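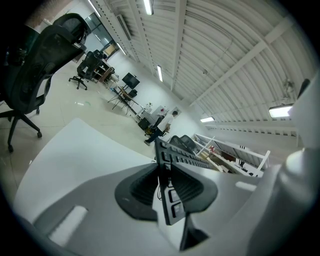
布林霍尔姆（Brinholm）与阿斯维尔（Asville）两市结好纪念活动筹备会第三次会议，七月上旬上午九时半开始，由海诺·纳维茨卡斯（Heino Navickas）先生主持，琳达尔娃·阿松桑（Lindalva Assunção）女士代表阿斯维尔一方出席，双方联络处同事列席。会议借用联络处的大办公室，铺着浅色地砖，光线很亮，靠背高高的黑色网面办公椅带着轮子，挪动起来十分方便，主持人便请大家不必拘礼，随意坐近一些，彼此说话也亲切。寒暄过后，主持人先向远道而来的阿松桑女士表示欢迎，并转达了市政厅各位同事的问候。

一、确认上次会议纪要
上次纪要已提前发给各位。阿松桑女士指出，第二页把格鲁利斯（Grullis）河写成了“格鲁利斯湖”，虽是小事，家乡人看了总会心疼，请予更正。大家都笑了，当即改过。其余内容无异议，纪要通过。

二、纪念徽标与海报征集
联络处报告，征集截止时共收到作品178件，来自两市的中学生、退休教师、印刷工人和不少平日从未参加过此类活动的市民。有一位投稿人随画附了三页长信，讲述当年乘渡船到阿斯维尔学手艺的往事，读来很动人，主持人请联络处务必回信致谢。
经初步筛选，14件作品进入第二轮。纳维茨卡斯先生认为，评选时应多看图案缩小以后是否仍然清楚，毕竟日后要印在信封和请柬上。阿松桑女士表示赞成，同时希望两种文字的字号一样大，谁也不要压着谁。关于是否允许作者在入选后修改配色，讨论的时间稍长，最后同意可以修改一次，由作者本人完成，联络处不代为改动。
决定：第二轮由双方各自打分，再合并计算；得分最高的5件在两市图书馆同时展出，请市民留言，留言供最后评定时参考。

三、代表团互访
阿斯维尔代表团拟于九月来访，人数为9人，其中包括合唱团的指挥和两位中学校长。阿松桑女士说，校长们最盼望的是能坐进课堂里听一节普普通通的课，礼节性的参观可以少安排些。主持人十分认同，并回忆起上一回接待时行程排得太满，客人连喝杯茶的工夫都没有，至今想起来还过意不去。
住宿方面，科蒂尼奥（Coutinho）旅馆已答应保留房间，早餐包含在内，晚餐另议。从车站到旅馆的接送由联络处负责。翻译人手目前还差一位，阿松桑女士愿意向本地语言学校打听，有了消息即告知。
回访时间暂不确定，要看阿斯维尔港口集市的日期，待对方公布后再议。

四、联合声明文稿
双方各带来一份草稿，篇幅相差颇大。阿松桑女士的一份简短，侧重青年交流与渡船航线；布林霍尔姆的一份较长，历数多年往来，还引了旧日市长的来信。与会者逐段对读，觉得两份各有长处。有同事担心历史部分过长，宣读时听众站着会累；也有同事舍不得那封信。商量下来，信的全文改放入纪念册，声明中只留一句。
关于渡船航线的表述，因票价补贴尚在两市议会审议，文稿中暂写“继续就航线事宜保持商谈”，待审议有结果后再作调整。
决定：由纳维茨卡斯先生合并两稿，合并稿先送阿松桑女士过目，再译成两种文字。

五、其他事项
合唱团来函询问演出时可否使用老市政厅的钢琴。联络处答复，钢琴去年冬天调过音，使用没有问题，只是搬动须提前申请。
纪念册的旧照片仍然不够，尤其缺少早年学生互访的照片。请各位回家翻翻抽屉，也问问邻居和长辈，借来的照片扫描后一律归还，并在册中注明提供者姓名。
阿松桑女士带来家乡的杏仁饼一盒，请大家在休息时品尝，会议谨此致谢。

六、下次会议
定于八月，仍在上午，具体日子由联络处与双方商定后通知。届时主要讨论第二轮评分结果和代表团的日程初稿。

会议于十一时四十分结束。
记录：联络处
分送：全体与会者、阿斯维尔市政厅对外事务科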